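Teaching by demonstration

Teaching by demonstration is a way to give a robot a new task without writing a program for each movement. A person either guides the arm by hand or moves it from a distance with a second, smaller arm, called the leader. The robot records the positions of its joints together with the camera pictures.
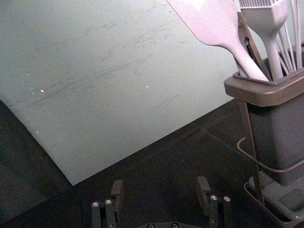

Kitchen tasks are common in this field. In the Zerklow collection, made with the Visser leader arm, one task was recorded 134 times, and 70 of these recordings were kept for training. Each lasts 8 to 10 seconds. Guiding by hand needs less equipment, but the hands of the teacher may hide the objects from the camera.

See also: Herkmont method, Samum controller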